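# What are your rules for resetting the table between recorded runs?

**mapleknot**

We're a small group getting a wrist-camera arm to sort parts inside a white three-sided booth, and I'm loving it so far! We're at 60 runs and the plan is 2,000, so before we get in too deep I want a written reset procedure that everybody follows the same way. Right now each of us does it a little differently. What do you check before you hit record? And do you care about people sitting close to the booth?

---

**Reece Heywood**

Great time to ask, because changing the rules at run 1,000 is miserable (we did that at Crabtree and had to re-tag everything). Ours fits on one card taped beside the stop button:

- Arm parked, speed limit on, stop button within reach of whoever is running.
- Table fully cleared before the next set of parts goes down.
- Wipe the boards, then run a brush along any joint. Crumbs love to settle in there.
- Grab one still from the wrist camera with nothing laid out, and save it with the run number.
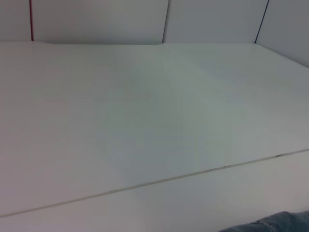
The still is my favorite part of the whole routine! On an all-white setup it's the quickest way to catch specks in a seam, a sleeve or a knee in the corner of the view, or light that has drifted since the morning. Flip between today's and yesterday's and small changes jump right out.

As for people, yes, we care a lot. We put tape on the floor and everyone stays behind it while the arm is powered. Clothing in view isn't a disaster for the data, but it does mean a body is close to the table, so we treat it as a safety note first. Pause, move back, take the still again.

---

**Zokham_fan12**

wipe it down and go, you'll be fine. we do a full clean every 12 runs

---

**pellworth**

Seconding the card! I'd add one line to it: write down who did the reset. Also lock the exposure and white balance on the camera if yours lets you. Pale walls can pick up a pink or blue cast on auto, and then your stills are hard to compare.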